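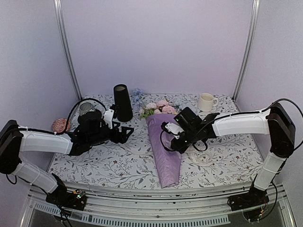
Bouquet in purple wrapping, with the black vase and the ribbed cup.

Flower table, March 21, 2019. The tablecloth pattern with the grey leaves is from the Altetti range, and the flowers were ordered through Sakach for 300 francs along with the rest of the month's stems. Pink in the middle, blue at the sides.
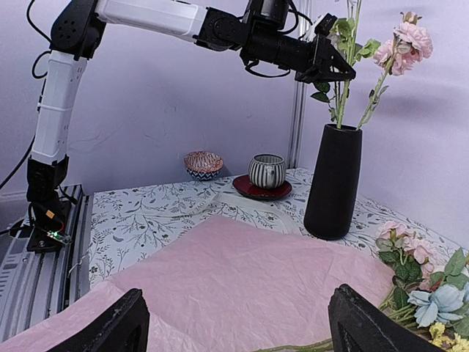 Tall stems need a tall vase, and we have used the same shape for 3 years. Trim the ends at a slant and change the water every other day. A full pink bloom can be left to lean out to the right over the rim, with the greens kept upright. Arrangement by Valentin Berchtold.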